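Report of the visit to the Drarkia demonstration centre, Gasness

The delegation travelled to Gasness in August at the invitation of Drarkia, the company which has been preparing handling trials for the Hviid packing works. The purpose of the visit was to see how tasks are taught to robots by demonstration, and to establish what would be required of Hviid staff should the trials proceed. The programme began at 9.30 in the morning and closed shortly after four.

## Reception and introduction

The visiting party was received on the first floor and given a short account of the company's work. Drarkia does not build robot arms. It records people carrying out a task, prepares the recordings and uses them to train the control software, known as Rukonico, which then runs on arms supplied by others.

Two methods of recording are in use. In the first, an operator sits at a desk and moves a pair of levers, and an arm in the next room follows. In the second, no arm is present at all. The operator carries a gripper by hand and performs the task directly, and the movement of the tool is worked out afterwards from the pictures its camera has taken. The company now makes most of its recordings by the second method, chiefly on grounds of speed.

## Remote control

The remote control desk was shown first. An operator moved small cartons from a tray to a shelf while watching two screens. The work was careful and rather slow, and the delegation was told that new operators need nearly 30 hours at the desk before their recordings are accepted. Members were invited to try the levers. Most found it hard to judge depth from the screens, and several cartons were dropped.

The desk is kept for tasks in which the force applied by the arm matters, such as pressing a lid into place. It is also used to correct a trained arm when it goes wrong, the operator taking over for a few seconds and then handing control back.

## Hand-held recording

The greater part of the morning was given to the hand-held tools. Recording takes place in ordinary rooms and passages as well as in the workshop, so that the software does not come to depend on one background. The operator wears a small camera on the head in addition to the one on the tool, and the two sets of pictures are matched by their time signals.

The two fingers of the gripper are soft and dark, with a mesh-like inner surface inside a smooth rim. Staff explained that fingers of the same pattern are fitted to the arm, and that any change to one must be made to the other. A worn pair is replaced on both sides at once.

Operators are asked to look at the tool throughout, to keep a steady pace and to begin each recording from a different position. A recording in which the operator hesitates is normally kept. One in which the object is touched by the free hand is discarded.
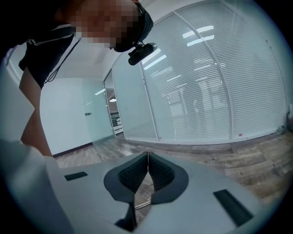
## Review of recordings

After lunch the party was taken through the review stage. A set for a single task usually consists of 200 recordings. In the set opened for the delegation, 116 had been passed and the remainder were still waiting to be checked. Each is watched from start to finish by a member of staff, who marks the moment of grasp and the moment of release.

It was asked whether the checking could be done by software. The company replied that this had been tried for release but had missed too many poor grasps.

## Matters raised by the delegation

Hviid representatives asked about the storage of pictures showing their employees. Drarkia undertook to supply its written rules on the subject. The question of gloves was also raised, as packing staff wear them for the whole shift, and it was agreed that the handle of the tool should be tested with the thicker type.

The length of a recording session was discussed at some length. Drarkia proposes 5 sessions in the first stage, all of them at the packing works and on the day shift. The works has asked that none be held during stocktaking. Dates are to be settled by correspondence, and a bench near the loading bay will be measured beforehand.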